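A talk with Girish Chaudhary about repairing chairs

19/12/2024

The workshop of Girish Chaudhary is behind a bakery, and when I came in the morning the whole street was smelling of bread. He opened the door with glue on his fingers and asked me to not shake his hand. Then he gave me a chair and said, "This one is safe. The one near you is not."

Girish has repaired chairs for 18 years. Before this he was selling office furniture for a company called Kiani, and he says he was not a good seller. "I was looking under the chairs when I should have been talking with the customer," he told me. "My boss found me on the floor one time, in my suit. A customer was standing there and waiting for a price."

He left the job in September and took a small room together with his friend Shivam Singhal, who could weave cane seats. They named the business Prorow. I asked what the name means and he said it means nothing, they needed a name for the bank. Shivam still does the weaving, but now from his own home, and the two men drive chairs to each other twice a month.

I wanted to know what breaks most often in a chair. I was expecting to hear about the legs, but Girish shook his head.

"The joint where the back leg meets the side of the seat. People lean back, all the weight goes there, and the old glue is already dry like sugar. The leg is fine. You can pull it out with your hand, clean it, glue it again and it is good for your grandchildren. But the people come to me when they have already put in a screw, and the screw makes a split in the wood. Then I have a real problem."

He spoke for a long time about screws. He has a jar where he keeps the ones he has taken out of other people's repairs, and some of them are as long as my finger. He also does not like the thick foaming glue that people buy in a hurry. For most chairs he uses warm hide glue, which he cooks in a small pot, and for kitchen chairs that get wet he uses a plain white wood glue from Cuvwood. "It is cheap and it waits for you," he said. "You have time to make the chair straight."

To make the chair straight is harder than I thought. He showed me how he puts a glued chair on a flat stone plate and looks if it rocks. If one leg is in the air, he moves the clamps a little and looks again. After this he does not touch it until the next day. He told me that in the first year he was impatient, and he gave back a set of six dining chairs where each one was rocking in a different way. The family was very polite. They drove back with all six the same evening.

Prices are a difficult subject for him. A simple regluing costs 119 dollars, and he knows that a new chair can be bought for less. Once a woman asked him to make an offer for a full set with new cane, and when he said 2,000 she laughed, and after that she was a little ashamed for laughing. She came back in the spring with the chairs. They had belonged to her aunt.
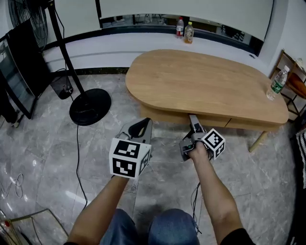 "I tell people the truth," Girish said. "If the chair is not worth it, I say please buy another one. But I ask first who was sitting in it. Sometimes this changes the answer, and it is not my business to say how much an aunt is worth."

I asked him if young people want to learn this work. He has had 17 students in his evening course, and he remembers what each of them brought to repair. One brought a rocking chair without rockers. Another came with a stool from a boat, and it was so full of salt that no glue wanted to hold on it. They washed it for a week. Two of the students are now taking paid work, one of them in the town of Siro, where according to Girish there was no chair repairer at all before.

When I was putting on my coat, I asked for some advice for people at home. He thought about it while he wiped the lid of the glue pot.

"Turn the chair over once a year. Hold two legs and move them against each other. If you hear a small click, bring it to me that week, or glue it yourself, but please take it apart first and clean out the old glue. New glue on old glue holds nothing. And don't let your uncle lean back in it before it is done."

He then asked me how the chairs are in my own kitchen. I said that one of them is clicking. He wrote down my telephone number.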